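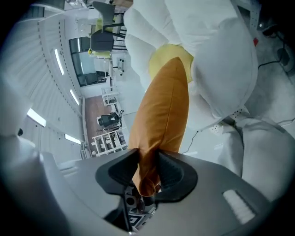 Who can come to the Etix open day in Catcombe? Anyone who registers by e-mail, and the entrance is free.

Etix will open its robotics hall to visitors for 2 days. Engineers will demonstrate Sellach, our system for handling soft household goods, and visitors may try the hand-held gripper under guidance. At the first open day, in February, we received 400 guests.

"We wish that people see the daily work and ask us their questions," says Liesbeth Bakker, head of demonstrations. Groups of up to 19 persons are welcome.

We use cookies to improve your visit. Accept

Last updated: 27/07/2018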